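Kapitalerhöhung aus Gesellschaftsmitteln bei Wernen – wie sind die neuen Aktien zu behandeln?

Jairo Huanca
Im Depot befinden sich seit längerer Zeit 126 Aktien der Wernen AG. Mit der Mitteilung vom September hat die Gesellschaft eine Kapitalerhöhung aus Gesellschaftsmitteln im Verhältnis vier zu eins angekündigt. Nach meiner Berechnung stehen mir damit 31 neue Aktien sowie zwei Teilrechte zu. Die Depotbank hat bislang lediglich die ganzen Stücke eingebucht. Ich bitte um Auskunft, wie mit den Teilrechten zu verfahren ist und ob sich der Wert der Beteiligung durch die Maßnahme verändert.

Plenar
Bei einer Kapitalerhöhung aus Gesellschaftsmitteln werden Rücklagen in Grundkapital umgewandelt. Der Gesellschaft fließen keine neuen Mittel zu, und die Beteiligungsquote der Aktionäre bleibt unverändert. Der Kurs wird am Tag der Umstellung rechnerisch angepasst, sodass der Gesamtwert des Bestandes zunächst gleich bleibt. Ein niedrigerer Kurs im Depotauszug ist insoweit kein Verlust. 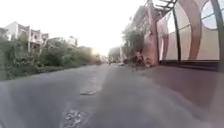 Was die Teilrechte betrifft, so ist die Mitteilung der Depotbank maßgeblich. In der Regel kann der Aktionär innerhalb einer gesetzten Frist weitere Teilrechte erwerben, um auf eine volle Aktie aufzurunden – in Ihrem Fall wären zwei zusätzliche Teilrechte erforderlich. Erfolgt keine Weisung, werden die Teilrechte üblicherweise verwertet und der Erlös wird gutgeschrieben. Zu prüfen ist außerdem, ob die ursprünglichen Anschaffungskosten auf alte und neue Aktien verteilt wurden. Andernfalls wird bei einem späteren Verkauf ein unzutreffender Gewinn ausgewiesen.

Quispe
Bei mir waren es 200 Stück, da ging die Rechnung glatt auf. Die Einbuchung kam an einem Montag, der angepasste Einstandskurs erst einige Tage später. Bitte beachten Sie die Mindestgebühr beim Zukauf, sie kann den Wert der Teilrechte übersteigen.

Jairo Huanca
Vielen Dank für die Auskünfte. Die Frist läuft nach Angabe der Depotbank noch. Ich werde keine Teilrechte zukaufen und die Gutschrift abwarten.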